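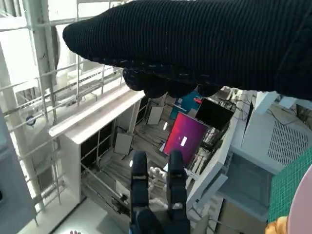

Club racing > Rules and Stewarding

Thread: Is a 9 place grid drop too harsh for ignoring blue flags?

apexhound
OK, I have been chewing on this since the Ernstead round and I need other people to argue with! For anyone who wasn't there: Ludivine Bouvier was two laps down in the Skyrme, got shown blue flags for most of a lap, held her line through the chicane and the leader ran into the back of her. Stewards gave her a 9 place drop for the next round plus a 300 fine.

I think they got it about half right. The fine, sure. But the grid drop wrecks her next weekend for one misjudged lap, and she's been one of the cleanest drivers in the series. What a race otherwise though, that fight for third was the best thing I've seen from the banking in years.

gravel_trap_gus
Half right?? She had blue flags at three posts. Three! I love watching her drive as much as anyone, but the rule is there so people don't get hurt. The leader was lucky to walk back to the paddock with just a sore wrist.

apexhound
Fair, but go look at where those posts are. The second one is tucked behind the tire wall and you're braking when you pass it. I've driven there (badly) and I missed it every single time.
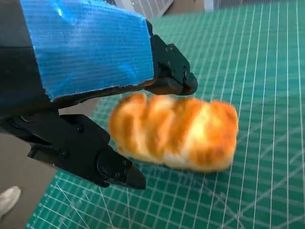 Re: Sight lines at the chicane

marshal_post_4
I flag at Ernstead, different corner, so I'll stay out of who did what. Gus is right about three posts. Apexhound is also right about the second one, we've been asking for it to be moved since the resurfacing. The first and third are easy to see from any car in the class. The sun is low in the afternoon and that doesn't help, but everyone had the same sun.

Also, please come and marshal! We were short again in the morning and it's the best seat at the track.

slipstream_sal
Thank you for what you do, seriously. My first race I waved at every post on the cool-down lap and nearly drove into the pit wall.

On the penalty - I'd be fine with it if it was consistent. Same thing happened at Lurno back in the spring, same contact, and that driver got a reprimand. Same rule book! I want to know why one is a telling off and the other is nine places.

gravel_trap_gus
Lurno was one flag, late, and both cars carried on. You can't compare them.

slipstream_sal
You can compare them a little bit.
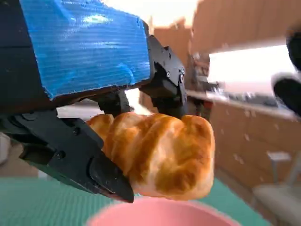 And another thing while I'm at it, the written decision is two lines long. Two! I don't mind a tough call if somebody sits down and explains it. Car 527 at Lurno got a full page, and that was for a reprimand. Give Bouvier the same page and I bet most of this thread goes quiet.

apexhound
Yes, this is what I was trying to say in the first post and didn't manage. Explain it and I'll probably live with it.

torque_and_tea
New here, hi everybody! I was in the grandstand with my dad and I thought she was leaving room on the right. From up there it looked like the leader went for a gap that was closing. Is that not partly on him?

gravel_trap_gus
Welcome! And no, sorry. Two laps down under blues, the gap is yours to open. But it's a good question, and he could have waited one more corner, he had plenty in hand.

marshal_post_4
The leader was spoken to as well, by the way. It's in the bulletin on the notice board, they just don't give penalty points for a chat.
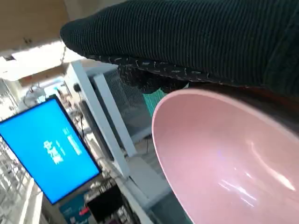
Re: Is she appealing?

slipstream_sal
Has anyone heard? The Flilon guys in the next garage told me she's made up her mind to take it and race from the back.

apexhound
I heard the same. Selfishly I'm thrilled, because her coming through the field at the next round is going to be fantastic to watch. She started last in the wet in January and got all the way up to fifth.

gravel_trap_gus
I still think it's the right penalty and I'll still be cheering for her. Anybody camping? We're bringing the big grill and there's room by the hairpin fence.

torque_and_tea
Me and dad are in! What should we bring?

gravel_trap_gus
Chairs and ear plugs. And buns, we always run out of buns.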